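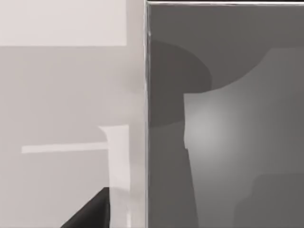 Can you do a rodent inspection of your own house before paying a firm to do one?

Most of it, if you have a torch, a pair of gloves and a free morning. The parts you can't do are the roof above the gutters and anything under a floor you aren't willing to lift.

Stevard sells a mouse and rat survey in Drestordale for 525, and their sheet lists 25 points. I went through it in August. A good many are the same point written twice, so what follows is my shorter version, with comments.

Outside walls

1. Air bricks. Check each for broken bars. A young mouse needs a gap you could push a pencil through. Comment: two cracked on the north side, meshed over. Stevard's sheet recommends their own covers. Ordinary steel mesh looks the same to me.

2. Pipe entries. Waste pipes, gas, outside tap, boiler condensate. Comment: expanding foam round the kitchen waste, chewed. Foam on its own is not proofing, whatever the tin says. Wire wool and mortar.

3. Door bottoms. Crouch inside in daylight and look for light. Comment: garage side door fails. Brush strip ordered.

4. Drain covers. Lift, look, put back square. Comment: all sound. The Upadhyay leaflet says a one-way valve is "essential for every home". I'd want to see signs of rats in the drain before I believed that.

Kitchen

5. Behind the kickboards. Comment: old droppings, grey and crumbly, swept up with damp paper and the floor wiped with disinfectant. None on the second look, eight days later, which tells me something about eight days and no more than that.

6. Back of the cooker and fridge. Comment: grease and one pasta shell. Not evidence of anything except my cleaning.

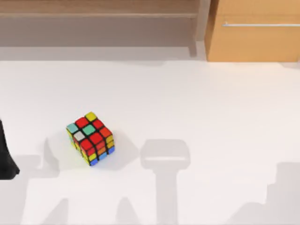
7. Worktops and tables. Mice do travel over these, and the firms make much of it, usually with a lurid photo of a mouse on a loaf. Look for smears and small dark grains, and use a torch held low. Grains show up on a plain white top like the one under that scrambled puzzle cube; on speckled stone you could miss a week's worth. Comment: clear.

Loft

8. Insulation. Look for runs, flattened patches and shredded bits. Comment: one run by the hatch, age unknown. Flour sprinkled on a board, no prints next morning.

9. Cables. Check for bare copper. Don't touch. Comment: none found where I could reach. The far eaves not checked, so not passed.

10. Plug-in repellers. On Stevard's list as "present / not present", as if present were good. Comment: one present, left by the last owners, right beside the run. Draw your own conclusions – I unplugged it.

Overall: proofing needed at 1, 2 and 3. Materials came to 247, most of it the garage door strip and a decent drill bit. A neighbour over in Clitelton paid for the full survey and got a report that put "monitor" beside nearly everything.

Recheck points 2, 5 and 8 when the nights turn cold.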